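About Pinico

Hello, I'm Matúš Doležal, and Pinico is my little shop for plain tables, desktops and shelves. I started it with my old workmate Michalík in a unit in Ledov that was far too small (we had to carry everything outside to turn it over!), and these days we're in Orerach with room for 16 people and a decent kettle.

People ask why we don't do patterns. Well, I like a quiet surface – something you can put your breakfast or your homework on without it shouting at you. Most of what we sell is matt white, and I've spent more evenings than I'd care to admit comparing one white with another. Some go yellow under a kitchen lamp, some look nearly blue by a north window. Order a sample and try it at home first, please! 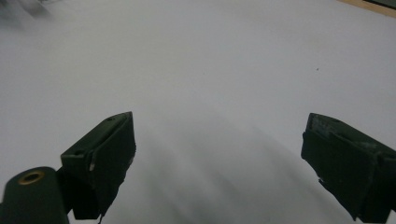
Matt white, on the cool side, with no pattern.

We've now made 737 pieces, and I still check the edges on most of them myself. We'd like a proper showroom by 2027, but until then just ring the bell – the side door, the front one sticks – and Michalík or I will come down and let you in.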